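Patau Household Textile Reuse Study
Progress report to the Cemo Fund, second reporting period
Submitted 2025-06-09 by Hedvig Magnusson, project lead

1. Collection and sorting

Intake at the Patau depot totaled 2,572 kg for the period, against a planned 2,400 kg. Of this, 1,040 kg was graded as wearable and passed to the resale partners. A further 545 kg went to the fiber trial at Zieliński. The remainder is awaiting second grading – mostly mixed-fiber knitwear and bedding with no care label.

Grading rules were revised once. Items with a missing zipper pull are now classed as repairable, where previously they were downgraded to fiber. Iida Sjöberg has updated the grading sheet and retrained both shifts.
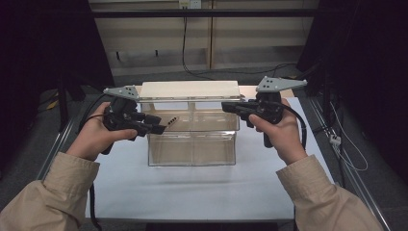 2. Fiber trial

Zieliński has run three of the five planned batches. Cotton content in batch two was lower than declared, and yield fell accordingly. Helge Söderlund has asked for a composition test on each bale before shredding. The added cost is covered by the existing lab line.

3. Household survey

The survey closed with 23 households still outstanding. Magdolna Medve is following up by phone. Responses so far are coded in Clikeck and will be delivered as an annex to the next report.

4. Deviations and budget

The second grading table was delivered four weeks late – spending under equipment is therefore below plan. We request approval to carry the unspent amount into the next period. Staff costs are on plan. Gunnel Bråten will send the signed cost statement separately before the end of June.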